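Two Arms, One Butcher Block: Tips From Our Shared Workshop Build
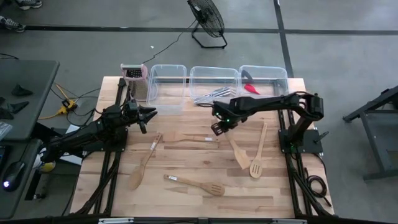
Do you need to bolt the arms down, or will clamps do?

Clamps are fine while you're still changing your mind, and you'll be changing your mind for a while. Go to bolts once an arm has stayed in the same spot for a month.

I've been building a two-armed utensil sorter at Bustby, the shared shop where I pay for a bench and half a shelf. The job is simple enough for a four-year-old: pick up a spoon, put it in a bin. The four-year-old would cost less. These are the things I'd want written on the wall if I were starting over.

Start with a table you don't love. Butcher block is heavy, flat and forgiving, and it sands clean after an arm drives its gripper into it at full confidence. Mine has been sanded twice. Put extrusion rails down both long sides before you mount anything, so an arm can slide along when you find out it can't reach the back corner. It won't reach the back corner.

Use clear bins. I started with nice enameled ones from my own kitchen and spent an evening bent double, trying to see whether the gripper was over the opening or over the rim. With clear plastic you can check from a chair. Tape the bottoms down or they'll creep toward the edge every time they get nudged.

Practice on wooden utensils. Wood is light, it's a bit grippy, and it makes a friendly noise when dropped. Metal tongs make the other kind of noise, and Sylvie Doucette has the bench next to mine and a long memory. Silicone sits somewhere in between: easy to hold, reluctant to let go.

Label the handles. A scrap of white label on each one settles every argument over which spatula you meant in your notes. Stick it well up the handle, clear of where the fingers close, or it'll come off on the gripper and you'll be picking glue out of the pads with a toothpick.

Lay things out badly on purpose. If every spoon is lined up like a place setting, all you've built is a machine for tidy people. Toss them. Let a couple point the wrong way.

Cable slack is the tip I've paid for most often. Run the arm slowly to its farthest reach in every direction, then leave a hand's width more cable than that. Coil the extra near the mount, where the elbow can't come down on it. Check it again after you slide anything along the rail. (I've written this one down 3 times in the same notebook.)

Put tape on the floor. Black tape on concrete costs next to nothing, and once you know which square the table leg belongs in, you can put it back after the Sunday sweepers have been through.

Keep the stop switch by your mouse hand. You will not walk around the table in time. I've tried it at a jog.

Log your tries, even the embarrassing ones. I'm at 2,738 picks since September, and the most useful page in the log is the one where 128 in a row failed thanks to one loose screw in a finger. I'd been rewriting the software all that week.

Next job is a shelf for the Gebru controller, which has been living in a shoebox.

Comments

Dennis Mrema: What are you using on the finger pads? Mine slip on anything with varnish.

Kai Rathjen: Strips of rubber shelf liner and contact glue. They last me 2 weeks, then they look like chewed gum and I replace them.

Brittany Perron: We did the loose screw thing too. Blue threadlocker, just a dab, and let it sit overnight.

Sylvie Doucette: The tongs are still too loud.

Chantal Fehr: Would this work on a regular folding table?

Kai Rathjen: It would work until the first fast move. Then you'd have a folded table.

Recent tips

Getting contact glue off a vise
Jurkico drawer slides: worth the fuss?
Sanding butcher block without a dip in the middle
A Fustidell pegboard that stays on the wall
Sharpening the shop's worst chisel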